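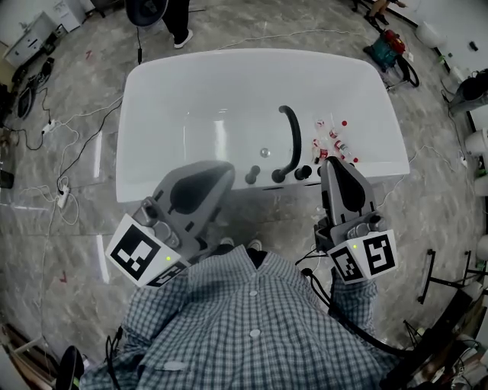 I have become a bath person, and I blame the winter in Zorncombe. Our rental there had one shower stall the size of a phone booth and a water heater that gave up after 2 songs, so by February I was daydreaming about soaking the way other people daydream about Hawaii. When we moved over to Norkatside I had exactly one item on my list (my husband had a garage on his, poor man). I wanted a white freestanding tub, the kind with open floor in front of it, and I wanted to lie in it on a Thursday night with the door locked and a mystery novel getting soggy at the corners.

So many of you wrote in after last month's item asking how I fill one without going broke. I checked our old bill and the new one, and the difference came to $3.19 for the month, with me in there three nights a week. I spend more than that on crackers!
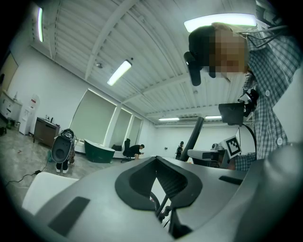

Leaning over for a look down.

My rules, such as they are. Start the water hotter than you want it, then go find your towel and your book. Skip the fizzy bombs if you have dry skin like mine and use plain oatmeal tied up in an old knee sock. Put the phone in another room, on a charger, face down. I broke that one last week and missed a whole chapter arguing with a stranger about gutters. 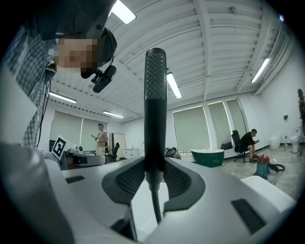 Black shower head, held upright.

I still shower on work mornings, of course. Washing my hair in a bath makes me feel like I'm rinsing a dog, and there's always one patch of conditioner left behind my ear.
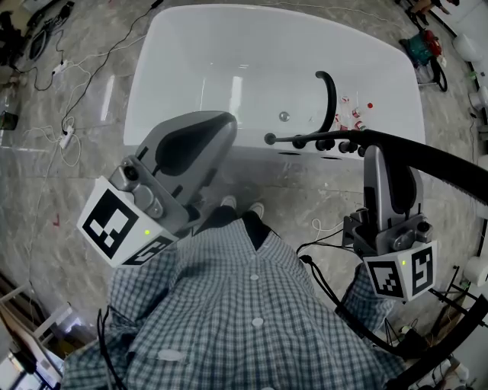

Soggy book swap

Bring your wrinkled paperbacks to the Henance library steps in September. Last year we put out 57 and went home with four.

Comments (3)

Oatmeal in a sock! My grandmother did this in Pryor and we all laughed at her.

Does the sock go down the drain okay? Asking before I ruin something.

Team shower forever, sorry.

More from the newsletter

The great towel debate
Soup for people who hate chopping
What I packed for Pryor and never wore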